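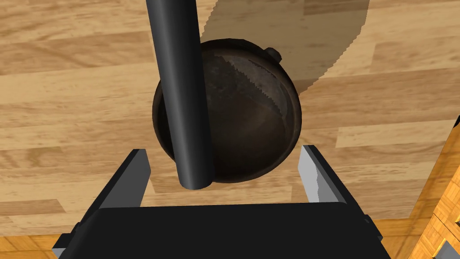 Aguirre, wrist camera and gripper reset

Quick gallery from the June setup round. Aguirre is the mobile arm, this is the simulated one, running in the Lalero house scene. We redo the gripper and wrist camera settings every time the model gets swapped and it always takes longer than planned. Pictures first, notes squeezed in between, proper write-up goes on the Gostgate page when somebody has an afternoon.

What was wrong: new gripper model came in with the wrist camera mount tilted 7 degrees off the old one. Doesn't sound like much. Every grasp planned from the wrist view landed short, and Qianru spent a morning blaming the planner before she opened the mount file. Fixed the tilt, reloaded, then drove the hand over different stuff to see if the fingers sat where they should in the view.

Order we do it in now:
Load the model with the arm parked. Open the fingers all the way. Check the mount angle against the old file. Then go look at things.

Straight edges are best for this. Anything with a grid will show a bad tilt right away, the slats run off in a direction you dont expect.
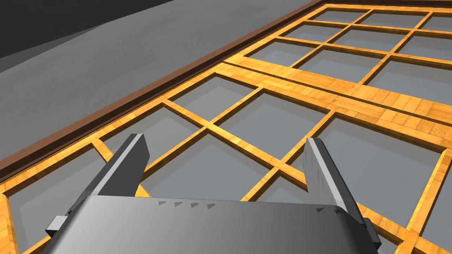 Wrist view over the wood lattice, fingers wide open. Ridges on the right finger's inner face are easy to pick out.

Lattice was also where Vernon wanted to check the lens setting. Old value was too wide and the fingertips got stretched, so he brought it down in small steps and saved each one. Please keep saving each one. Last round we overwrote the good file and had to rebuild it from a screenshot, took around 30 minutes plus the swearing.

Finger travel next. Open, close, open, 10 cycles, and watch that both sides arrive together. If one lags it's nearly always the mimic joint - the multiplier on the second finger gets dropped when the model is exported. Put it back by hand, reload, run the cycles again. Done it enough times that it should be a script. It is not a script.

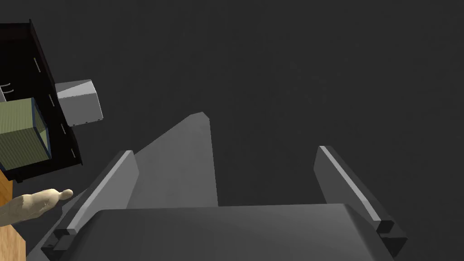 Lok-yiu Yeh

Open position again, darker floor behind the hand this time. Pale strips along both fingers stand out well against it so this is a good kind of view for comparing left and right. They should look close to mirror images. If they dont, go back to the mount file, not the joint.

Contact settings for the pads got left alone. Vojtěch has opinions on the friction value and he can have them next round.

Last job is the arm against the base. Switch from the wrist view to the one on the body and bring the arm in slow, up near the window wall, where there is the least room to be wrong. 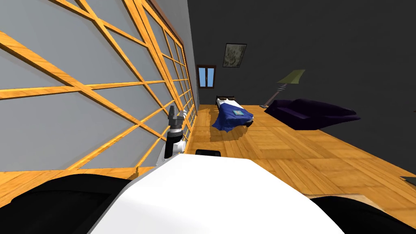
Go slow because the collision shape on the gripper is fatter than the gripper you see. Padding was left at 6 cm from some old Drandamum test and the planner kept refusing poses that looked completly fine. Trim it a bit at a time, replan, then trim again. Dont set it to zero, Meirion tried that and the hand went through the wall.

Park the arm after, save the scene under a new name, write the mount angle and the padding in the log. Both numbers please, not just the one you changed.

Remaining for next round: export script, pad friction, and someone has to rename the camera views so wrist and body stop getting mixed up in the recordings.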